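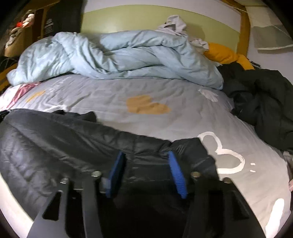
Black padded jacket across the front of the bed, light blue comforter rolled up behind it.

Filed under: Home > Bedrooms > Laundry & Storage
6 replies · 2 shares

**Bed as staging area – what order do you clear it in?**

brorar_32
Small room, so the bed takes everything during a clothes sort. At the moment that means the padded jacket, a dark pile on the right next to the mustard pillow, and a light gray garment on the comforter. I do the jacket first. It has the most volume, and once it's on a hanger I can reach the fitted sheet.

Mousavi
Dark pile first. Small items migrate under the comforter. A jacket stays where you put it.

brorar_32
The jacket is at the front edge, though. Working over it adds creases.

bretton.k
Creases in quilted fabric relax on a hanger overnight. Not a factor. I'd move the comforter before any of it – a rolled comforter takes half the working surface. Fold in thirds, put it at the foot.

Mousavi
Disagree. There's clothing on top of the comforter. Move it first and you handle that twice.

musik700
Do you store the jacket for summer? If so, wash, dry fully, hang. Don't vacuum bag it. Mine went flat after one season and never recovered its loft.

bretton.k
Depends on the fill. I've bagged a polyester one for 2 years without any loss.

brorar_32
No tag left on mine, so it gets the hanger. Going with jacket, gray garment, dark pile, comforter. Sheet goes in the wash last, cold, inside out for the print.

Posted June 2025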